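Cletora Open Day Recordings - Data Card

Summary
Teleoperated two-arm sessions recorded in February at the Sultum open day, hosted by Van den Broek. Visitors watched from beside the tables. The task is packing: handle a hard case and a soft backpack on a two-section table.

Contents
110 episodes, 726 clips, 1114 annotation rows. Each episode has a head view and wrist views, stored as separate streams under the same episode ID.

Stills, first from a wrist camera, then two from the head camera: 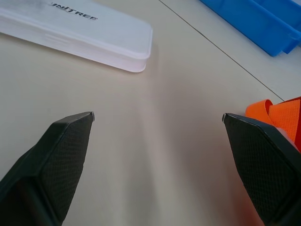
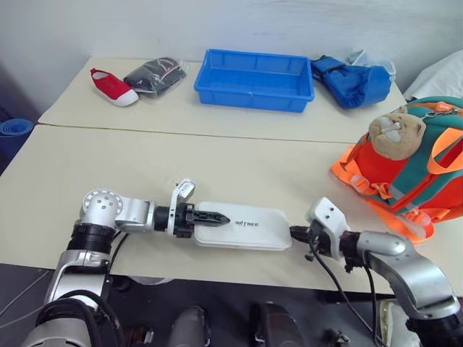
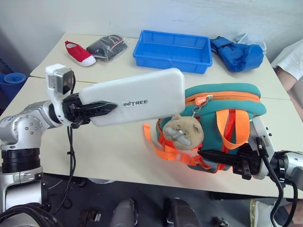 Annotations
Labels are given per arm. "hold" starts at first pad contact and ends at release. "approach" covers everything before that, including aborted attempts. Two-arm holds get one row per arm - do not merge them when computing durations.

Known issues
- 33 episodes have no left wrist stream. The head view is complete for these.
- Clocks were synced once, before the morning run. Expect drift in anything recorded after 2 p.m.
- Bystanders enter the head view in some clips. Faces are masked; arms and shoes are left as recorded.
- Item layout was not reset to fixed positions between episodes.

Loading
Use the Amard reader, version 2 or later. Version 1 swaps left and right arm labels.

License
Research use only. Redistribution of raw streams requires written permission from Van den Broek.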